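Ticket 663: packet sorting, teleop demos, two-arm cell
Site: Dinport
Status: open

Symptom
Recorder drops wrist video during demos. Joint data from both arms is complete.
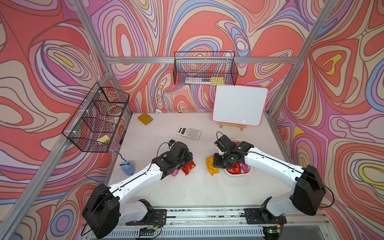 Episode 118 is the worst so far, with 1383 joint samples logged and a gap in the wrist stream right after the first grasp. Restarting the recorder clears it for 3 episodes at most.

Checked
Swapped the USB cable. No change. Lowered the wrist stream to half rate and the gap got shorter. Foil glare pushes exposure around, so exposure is now locked.

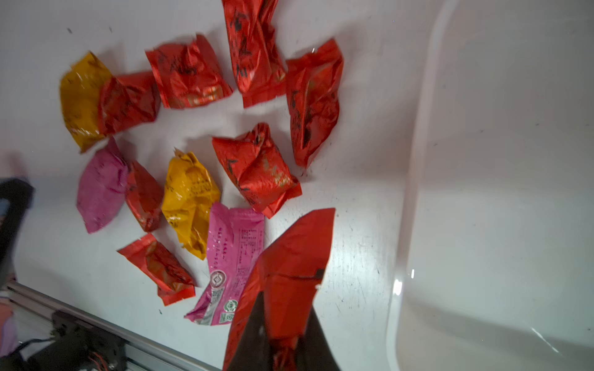 Next steps
Move each wrist camera to its own USB controller. Re-record 118 with the same operator on the leader arms. Keep the old episode out of training.

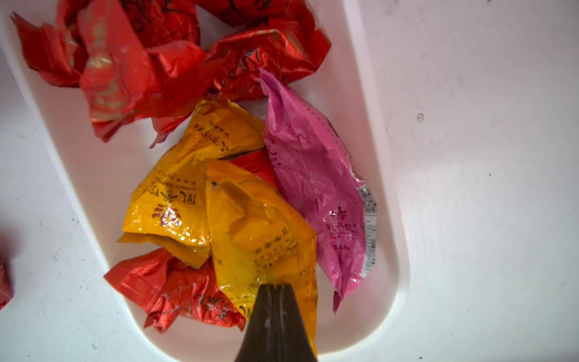

Haltby support: Please attach the recorder log before re-recording. Half rate helping points to bandwidth.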